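Notebook, Trolside workshop, 13 April 2020
Descaling trials, boiler side. Still on the hard water problem. 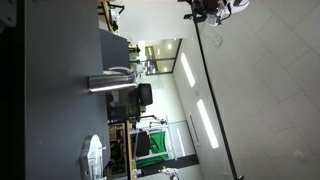 Where we'd got to

Campos sent the second batch of citric sachets, and the second batch does not behave like the first. Same label, same weight, same cheerful lemon. The first lot went into solution while I was still looking for a spoon. The second lot sat at the bottom of the jug like wet sand and had to be argued with. Krešimir thinks it is a coarser grind. I think it is a cheaper grind, and we may both be right.

For those reading along at home, which at the moment is all of you: the job is to find out how little acid we can get away with in the small boilers before the scale starts winning. Campos says one sachet per fill. Campos also sells sachets.

The water

Tap water here is dreadful. Strip test reads off the top of the chart, same as it did in August, so at least it is consistently dreadful. I let the tap run before filling, let the bucket stand with the lid on, and took everything from the one bucket so that nobody can blame the plumbing twice.

Lợi asked on Friday's call whether we could use bottled water with a known hardness. We could. We could also stop pretending the customers live somewhere nice. Their water is our water, so I'm sticking with the tap, but have noted the objection, and here it is, noted.

Test pieces

Using the copper coupons left over from Huguette's solder work. Cut, deburred, wiped with meths, weighed, scaled up in the warm tank over the last while. The scale on them is good and ugly: chalky on the flats, harder and browner at the edges where the tank runs hotter. I did not pick out the pretty ones. I did throw out one that somebody had drilled and written "NO" on, as I don't know what it had done.

27 coupons in all. Split into three lots of nine:

Lot A, first-batch acid, full dose
Lot B, second-batch acid, full dose
Lot C, second-batch acid, half dose

Should have had a Lot D in first-batch acid at half dose. Ran out of first batch. This is a hole in the plan and I can see it perfectly well from here.

Procedure, as done and not as written

1. Full dose made up with 20 g to the litre. Stirred until clear (A), stirred until bored and then until clear (B). C is B let down with the same volume of bucket water.
2. Warmed to 50 degrees in the bath. The bath thinks 50 is 52. Its thermometer has been wrong since before I came and we have all learnt to think in its units. I have written down real ones.
3. Coupons in on nylon line. Timer on.
4. Pulled at 20 minutes, rinsed, dried in the low oven, cooled, weighed.
5. Tea.
6. Back in for another 20, same again.

Step 3 took far longer than it should have. Nylon line does not want to be knotted by a person in gloves, and it particularly doesn't want to be knotted nine times. Next time bend some hooks out of the plastic-coated wire in the third drawer down. Not the second drawer. The second drawer is Bautista's and there's a system.

What happened

Lot A did what it did last month. Fizzed briskly, soft scale gone at the first pull, brown edge mostly gone at the second. Bright copper, slightly pink. No complaints.

Lot B fizzed less at the start and then caught up. By the second pull I couldn't have told A and B apart by eye, and the weights agree to within what I trust the balance to do on a day when the wind is rattling the door. So the coarse grind is a nuisance in the jug and makes no odds in the boiler, as long as it is properly dissolved first. The customer will not properly dissolve it first. The customer will tip it in dry and go and watch television. We ought to test that.

Lot C is the interesting one. Half dose shifted nearly all the chalky stuff by the second pull, and left the brown edge looking much as it went in. Put a fingernail to it and it doesn't budge. So half dose will give you a boiler that looks lovely through the filler hole and is still furred up down by the element, where it costs you money. I suspect a good many people are already living with this arrangement and calling it clean.

Two of the C coupons came off the line and went to the bottom of the bath, flat side down. Fished them out at the second pull. Both lighter on the top face than the bottom, as you'd expect. Left them out of the average, wrote them up separately, and would like some credit for restraint, since including them would have made my half-dose argument look better.

Things that went wrong, other than the knots

The oven door had been left open a crack and the first trays dried slowly. Gave them extra time and reweighed until they stopped moving.

Forgot to zero the balance after lunch. Caught it on the second coupon. Reweighed the first. No harm done.

Spilt 200 ml of spent Lot B down the front of the bench and on to my left shoe. The shoe is now the cleanest in the building.

Inhibitor

Naltine have written again about their inhibitor, with a leaflet. The leaflet has a graph with no numbers on the upright axis, and a line that goes down in a reassuring way. Yhon wants to try it regardless, on the grounds that the sample is free and so is Yhon on Thursday. Fair enough. If it goes in, it goes in against plain full-dose acid with the same coupons, and we weigh bare copper as well as scaled, because the whole point of the stuff is meant to be leaving the metal alone. I'd want to see bare copper in plain acid first. We have never done that one. We have been saying for a year that citric is kind to copper, and I went looking for where we'd got that from, and as far as I can tell we got it from us.

Skavance still haven't replied about the gaskets. If the acid attacks the gasket then none of the above matters very much. Have chased. Huguette has a contact in their stores who answers the phone, so she'll try tomorrow, in French, which apparently gets a faster answer even though they all speak English.

Tidying up

Spent acid neutralised with washing soda in the big tub, slowly. (Slowly! See the ceiling, north corner, for what happens otherwise.) Coupons bagged by lot and labelled in pencil, inside the bag and out. Strip tests thrown away, readings are in the sheet. Bath drained. Line cut up and binned with real pleasure.

The rest of batch two is in the tall jar with the red lid. It will cake if the lid is left loose, so do it up.

To do

Dry-tip test: acid in first, water on top, no stirring, as performed by the public.
Bare copper in plain acid, 3 strengths, before anybody opens the Naltine sample.
Half dose for a longer soak. If an hour shifts the brown edge then I take back some of the above.
Ask Campos outright whether they changed the grind. Krešimir to ask, he's politer.
Proper hooks.
New thermometer for the bath, or a label on the old one that says what we all know.

Weights are in the shared sheet, second tab. The first tab is last month's and I've locked it, after what happened with the sort button.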